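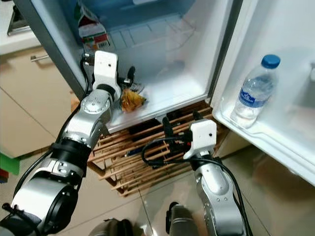

Refrigerator with the door open, snack package inside

Nuldale Wetland Group
Minutes of the June meeting, Wednesday evening

Present: Haoran Guo (chair), Vesna Matić, Yulan Tian, Montserrat Zamudio, Rawan Ghanem (minutes).
Apologies: none received.

The meeting was opened at 18.30.

1. Minutes of the previous meeting
The minutes were accepted with one correction. Under item 4 the name of the stream should be written Hao Brook and not Hao Bank. Yulan will correct the copy which is kept in the folder.

2. Pond turtles and the lower pool
Vesna reported on the lower pool at Fliriswood. The water level has gone down again and the mud on the north side is now open to the sun for most of the day. The grass snakes are using this side, but the newts need deeper water until their young have left the pool. She asked that the small sluice board is put back before the end of the month.

Montserrat was worried that a higher level will flood the orchids in the wet meadow. Vesna answered that the meadow lies on the other side of the bank and was dry last spring with the board in place. After some discussion it was agreed to put the board at the middle position and to read the level post every week.
Action: Vesna and Haoran.

Vesna also informed the meeting that a pond turtle was seen on the fallen willow. It is not a native species and was most probably released by an owner. It was agreed to ask the district wildlife officer for advice and not to try to catch it ourselves.
Action: Vesna.

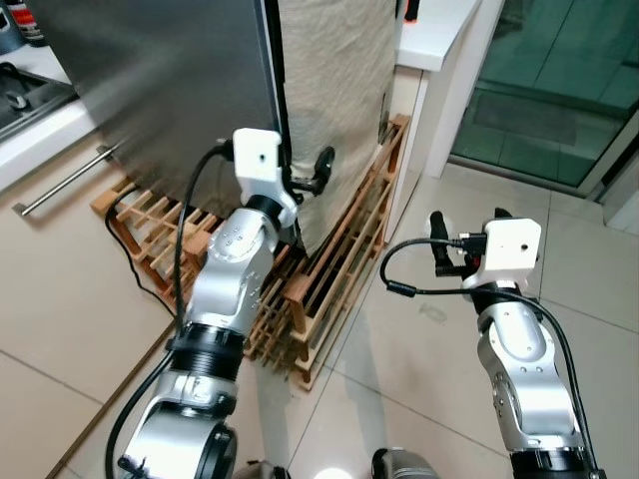

Minutes and photo: Rawan Ghanem

3. Himalayan balsam
Yulan showed the map of the balsam along Hao Brook. The upper part is almost clean after two years of pulling. The lower part, from the footbridge to the Lillel boundary, is worse than last year. The plants are not yet in flower, so there is still time, but the work must be finished before the seed is ripe.

Two pulling days were proposed. Montserrat will ask the landowner at Lillel if we may enter from his side, as the path from the footbridge is very steep. Pulled plants are to be left in heaps on the dry ground, with the roots up, and not near the water.
Action: Yulan for the dates, Montserrat for the landowner.

4. Tree planting on the east slope
Haoran presented the offer from the nursery for 2,000 young trees, mainly hazel, field maple and hawthorn. The price includes the guards but not the delivery. Yulan asked if the whole slope should be planted. In her opinion the upper part is good grassland, with ant hills and wild thyme, and it would be a pity to lose it under trees. Montserrat agreed with this.

Haoran said that the grant is paid by the area planted, so a smaller planting means less money. It was decided to visit the slope together before an order is made – the nursery will keep the offer open until the autumn. The item is moved to the next meeting.

5. Bird boxes
The 6 boxes for the swifts have been delivered and are stored at Montserrat's house. The school has not yet given a written permission to fix them on the east wall. Rawan will write again. If there is no answer, the boxes will wait for next season.

6. Money
The balance was presented and approved. A gift of 100 pounds was received from a member who wishes to stay unnamed. It will be used for new gloves and for the repair of the long scythe.

7. Any other business
Yulan asked members to close the lower gate at Fliriswood after each visit, because cattle are again in the next field.

Montserrat reminded that the moth evening begins at dusk and that a warm jacket is needed, also in summer. Children are welcome with an adult.

The meeting was closed at 20.15. The date of the next meeting will be sent by e-mail.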